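首页 / 收纳与周转 / 金属箱 / Clullden 斜壁敞口料箱（灰）

Clullden 斜壁敞口料箱，灰色喷漆，可配白色斜内板

售价：400元/只（内板另算，见下文）
货期：现货，当天下午两点前拍下当天出
评价：14条
加入购物车　收藏　问店主

先说句废话：这款箱子我自己用了好几年才决定上架的。店里卖的东西，有一半是客人问出来的，另一半是我自己用顺手了舍不得藏着，Clullden这只灰箱子属于后一半。当初是进别家的货，对方拿它装配件发过来，配件什么样我早忘了，箱子倒是一直留着，先放螺栓，后放木料边角，再后来被我拿去装积木和试样的小块块，搬来搬去，搬到第二年我才想起来该问问是谁家做的。问了一圈，Zorica Delić给了我厂里的联系方式，我们这才接上头。所以要谢的话先谢她！

它好在哪儿呢，我想了半天怎么写，最后还是觉得就一条最要紧：壁是斜的。

直壁的箱子大家都用过吧，东西一少，全缩在底下的犄角里，手指头伸进去抠，指甲先碰着壁，再碰着底，东西还在那条缝里躺着。斜壁就舒服多了，手顺着坡往下一滑就到了，往外拿的时候手背也不会磕着。装小件的时候它们自己会往中间聚，聚得不算整齐，可至少不会贴着四个角站岗。我有个客人是做木玩具的，说她一天要伸手几百回，换了斜壁之后手腕都松快些（这话我原样转述，各人手腕不一样啊，别来找我赔）。

第二条，敞口，没有盖。经常有人问能不能配盖，不能，厂里没开这个模，我也不建议自己去找块板盖上，斜壁的口子大，随便一块板盖上去是会滑的。要防灰的话，下班拿块旧布搭一下就行，我家用的是一块洗得发白的桌布，搭了好几年。

第三条，后面那块壁比较高。这个设计我刚拿到手的时候还嫌它碍事，后来才觉出味道来：倒东西的时候有个挡头，一袋子积木哗啦倒进去，往前冲的那几块撞在后壁上就落回来了，不用满地捡。你把箱子靠墙放，高的那面朝墙，矮的那面朝自己，拿取都从前面来，很顺。

再说说漆。箱体是灰漆，很普通的灰，放在哪儿都不抢眼。我问过厂里能不能出点别的颜色，负责跟我对接的Ladi Tijani回了我一大段，大意是换色要洗整条线，量不到就不划算。我算了算我们店一年走的量，很识趣地没有再问。想要彩色的朋友，可以等等看Branel那边的圆桶，那个有绿的，不过是直壁，两种东西脾气不一样，别混着比。

■ 关于白色斜内板

这个是单独的配件，好多人会漏看，我单独写一段。

内板是一块刷了白漆的斜板，装在高的那面后壁前头，也是斜着的。作用有两个，一个是让坡面再缓一点，另一个是看东西清楚。灰箱子装深色小件，光线一差就糊成一片，后头衬一块白的，眼睛马上就省力了。我们打包台靠里头，傍晚那会儿光线特别差，我就是那时候给自己那只加的内板，加完之后再也没拆过。

装法：不用打孔，把内板从上面顺着放进去，下边落到底，上边靠到位，用手按一按，不晃就是好了。晃的话多半是放反了，翻个面再来一次。

要提醒的是，白漆不耐蹭。这不是什么秘密，我在哪儿都这么说：白的一面天天跟东西打交道，早晚是要花的，尤其是靠下的中间那一块，东西落下来都往那儿招呼。花了不影响用，就是不好看。介意的朋友有两个办法，一是别装内板，灰漆花了没那么显眼；二是在里头垫一层薄毛毡，不过垫了毛毡，小件滑下来就没那么利索，你自己掂量。

■ 规格和包装

材质：金属板，灰色喷漆
形式：敞口，斜壁，后壁高
内板：选配，白漆
自重：大约3000克，不含内板
包装：单只纸箱，四角护边，内板夹在两层瓦楞纸中间
产地：Clullden自家厂

为什么没写长宽高？写过的，写了之后天天有人来问“是量的上口还是量的底”，斜壁的东西上口和底差得不少，量法一多就吵架。现在改成你发消息给我，说你要放在什么地方，柜子里还是台面上，我拿卷尺给你对应着量，拍照发过去。麻烦是麻烦一点，退货少了一大半！

■ 放在什么上面

这个问题比我想象的重要得多。金属箱底直接压在瓷砖上会刮，压在水泥地上会蹭漆，压在玻璃桌上我光听声音都牙酸。我的建议一直是垫木头。不用什么好木头，浅色的松木板、旧搁板、拆下来的抽屉面都可以，只要平，只要干透了。

可以整块垫，也可以两边各搭一块，让箱子架在两块木面上。我更喜欢后一种，底下能透气，扫灰的时候刷子能伸进去，哪天箱子底下滚进个小东西也好够。两块木面一定要一样高，差一点点都会翘，翘了你一倒东西它就咣当一声，特别吓人（我吓过自己很多次）。

木面有点滑的话，在上头贴两条防滑垫，剪窄一点，别露出来就挺好看。

■ 适合装什么，不适合装什么

适合的：积木、木块、塑料块、各种打样的小件、中等个头的五金、园艺用的小陶片、线轴、粉笔、孩子捡回来的石头。块状的东西放进去最舒服，一块一块的，拿起来有手感，扔进去声音也好听，咚的一声。

凑合的：毛线团。能装，颜色也好看，就是漆面要是有了崩口，会挂线。先摸一圈再装。

不适合的：水，任何水。有人拿去泡过抹布，后来跟我说底下有锈，我看了照片心疼了一晚上。它的接缝不是密封的，拿来当盆真的不行。还有特别细的东西，像大头针、小垫片、亮片，会卡进底下的折缝里，用镊子都难挑。这类东西请去看Grurska的小格盒，我们店也有，便宜，一排一排的，专治细碎。

粮食和吃的也别直接放，漆不是按接触食品做的，我没法给你打这个包票。包好的零食放进去当零食筐嘛……我家是这么干过的，您随意。

■ 怎么收拾

平时拿软毛刷扫一扫就够了，斜壁有个好处，灰都往下走，扫到底下一起倒掉。沾了油，用温水打湿的布加一滴洗碗的那种洗涤剂擦，擦完马上用干布再过一遍。钢丝球请离它远一点，漆面会哭。

崩了漆的地方，自己补也行，灰色的金属漆五金店都有，色差嘛，肯定有一点。我那只补过两处，补得像长了两块膏药，我也照样用。要是不想见膏药，可以不补，放在干燥的屋里，崩口一般好几年都那个样子。

高后壁的折边每隔一阵子摸一摸，看看有没有磕变形。折边要是瘪了，用木槌隔着布轻轻敲回来，别用铁锤。

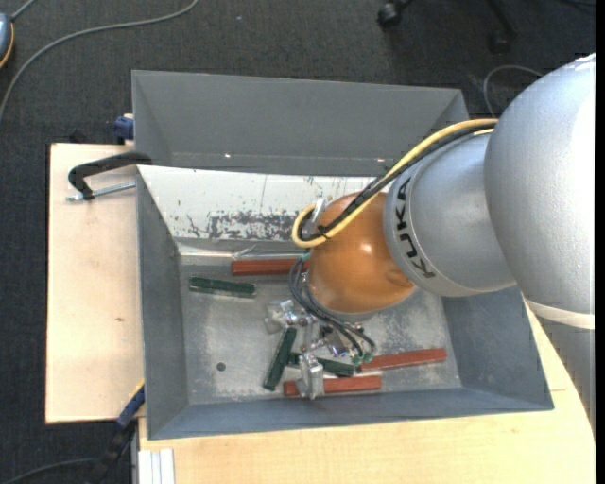 第7期 · 第14页

用过一段时间的箱子就该是这副样子。灰色的斜壁还是灰色的斜壁，白内板可就热闹了，又是划痕又是掉漆，偏下面中间那一大片都磨成深灰色的了，我前头说早晚要花，说的就是这种花法。箱子搁在浅色木面上，里头有块红的。您要是看了这块白板心里咯噔一下，那我劝您下单的时候就别勾内板；要是看了觉得“嗐，工具不都这样”，那咱们是一路人，放心买。

■ 大家老问的

箱子可以叠放吗？
空箱可以套着叠，斜壁嘛，一只坐进另一只里，很省地方。装了内板的要先把内板抽出来再套。装满东西的不要往上摞，后壁高，前壁矮，摞上去是歪的，我见过有人摞了三只，远看像在鞠躬。

新箱子有味道吗？
刚拆有一点漆味，敞着放两三天就淡了。没有盖，散得快。

边会不会割手？
上沿是折过边的，正常拿没问题。底下接缝那一圈我每只都会摸过再发，不过新到手还是请先慢慢摸一遍，尤其是家里有小朋友的。

给小孩装玩具行不行？
大一点的孩子行，小的我不太赞成，金属箱子有分量，砸到脚背不是闹着玩的。要给小的用，就放在地上，靠墙，别放桌上。

内板能单买吗？
能，发消息给我，把你箱子后壁拍一张。早期有一批后壁的折法跟现在不一样，内板放进去会顶着，我得先看看是哪一种。

跟Tshabalala的那款比哪个好？
这个问题我回了无数遍啦。Tshabalala那款我也卖，直壁，口小，胜在规矩，一排排码进柜子里严丝合缝。你要是图整齐，买它；你要是图伸手就拿，买这个。我自己两种都有，柜子里是他们家的，手边是Clullden的，从来没觉得要分个高下。

能开票吗？
能，备注抬头就行，随货走。

运费怎么算？
单只正常算，两只以上我会套起来打一包，运费按一包收。内板容易磕角，远路的我会多夹一层纸板，不另收钱。

■ 几位老客人的话（我挑着放的，好的坏的都有）

“买回来装木工边角料，放在台子旁边，顺手得很。后壁那么高我还想过要不要锯掉，用了一个月决定留着。”

“漆面有一处小麻点，店主说可以换，我懒得换，补了点差价。用着没毛病。”

“声音太大了。半夜往里扔东西全家都醒。建议底下垫毡子。”（店主回：对对对，晚上请轻放，或者垫一层薄毡，前面写过的。）

“内板白得好看，花得也快。早知道买两块。”

“比想象中沉一点，不过放得稳，猫跳进去都没翻。”

■ 退换

收到有磕碰，拍照给我，7天以内都认，包装纸箱请先别扔，四个护角也留着，换货要用。内板表面有一点点刷漆的纹路属于正常，有明显流漆的给你换。用过以后磨花的就不能退了，这个请体谅，道理上面都写过。

12月厂里通常会停一阵子检修，那段时间卖完就得等，要凑年底收拾工作间的朋友早点跟我说一声，我给你留。留货不用付定金，说好了最后不要也没关系，提前讲一声就成。

有别的想问的，点页面底下“问店主”，我一般上午打包，下午回消息，晚上九点以后不保证醒着。

同类商品：Branel 绿色圆桶｜Grurska 小格盒｜Tshabalala 直壁柜用箱｜防滑垫条（可剪）｜软毛刷

上一件　下一件　返回金属箱列表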